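**Call for participants: student operators and note-takers, household robot project**

The Jimidach student robotics club is looking for new members for its household project. We need people to drive the robot, people to keep the records, and a smaller group to work on the software. You do not need to have built or programmed anything before. Places are open to students in any year and any subject, and the closing date is the end of November.

## The project

The club has been running since Elias Abou Jaoude set it up as an evening class. It still meets in the evening, but most of the work is now one long project: getting a wheeled two-armed robot to do small tidying jobs in ordinary rooms. Last year's group worked in kitchens. This year's group works in bathrooms, and will move on to hallways and cupboards in the spring if the bathroom work is finished.

An operator guides the arms through a job while the robot records what its cameras see and how its joints move. Each completed job is saved as one run. The software group then uses the runs to train a program that tries the same job on its own. We have 1746 runs saved so far, and a fair number of them will have to be thrown out because the notes are missing or wrong. That is the main reason we are asking for note-takers as well as operators this time.

The current task list is called Tarkau, after the house where the first sessions took place. It has 23 jobs on it. Most are short: pick up a tube and put it down somewhere else, move a bottle away from the edge of the counter, drop a tissue in the bin. A few are longer and need both arms. Mirrors, shiny taps and polished tiles are part of the work, and we do not cover them up.

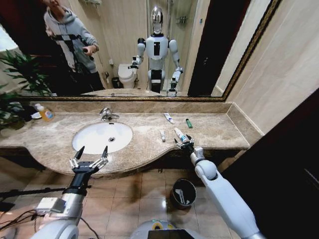

*At the vanity counter: a tube in the right gripper, the left gripper open by the sink.*

Sessions last two hours, from 5.30 pm, with a short break in the middle. Two people work together: one operates and one takes notes, and they swap at the break if both are trained. New members watch one full session before they touch the controls, then do three with an experienced partner. After that you can be put on the rota.

## What we need

**Operators (six places).** You will guide the arms, repeat the same small job many times and start again when it goes wrong. A steady hand helps, but patience matters more. Most people are slow and clumsy for the first few sessions and then improve quite quickly. You will be standing for most of the time, so tell us if you would need a stool or longer breaks. We can arrange both.

**Note-takers (six places).** You will write down the job number, where the objects started, whether the job was finished and anything unusual. You will also put the objects out between runs, following the layout sheet. Shanthi Roy looks after the records and will show you how she wants them filled in. Clear handwriting or quick typing will do. We have paper sheets and a laptop form, and you may use either.

**Software group (three places).** You should be able to read and change a short Python program without help. Experience of machine learning is useful but we do not ask for it. This group meets separately, in the computer room, and comes to at least one operating session a month so that its members know what the recordings really involve.

## What you get

These are unpaid places. The club pays bus fares to sessions away from the main building and there is food at the break. Members who complete the training and 12 sessions receive a signed record of their hours, which several departments accept towards the practical work part of their courses. Check with your own tutor before you apply on that basis.

We will also enter a team for the Miyazaki Cup, a student competition for household robots. The team will be chosen from this year's members in the spring. Last time we scored 84 points and lost most of the rest on the timed round. Sun-ja Byun is team lead again and would like to hear from anyone who is interested, including first-years.

## Rules

- Closed, flat shoes. Long hair tied back and nothing loose at the wrists.
- One person at all times within reach of the stop button.
- Keep out of reach of the arms while they are powered — this includes leaning in to straighten an object.
- Mind the cables when you walk behind the base.
- No recording with anyone in the room who has not signed the consent form. Your reflection counts.

## How to apply

Pick up a form from the Plondunov workshop, or ask Ziad Jaber to send you one. It is a single page. Tell us which of the three groups you want, which evenings you are free and whether you could manage one session a week until the end of term. We do not need a CV.

We will hold up to 30 short meetings with applicants, in the order the forms come in. Each takes ten minutes, and for operators it includes a try at the controls, which is not marked. Shadi Rizk will write to everyone afterwards, whether or not we have a place for them.

If you applied last year and were put on the waiting list, please fill in a new form. The old list has not been kept.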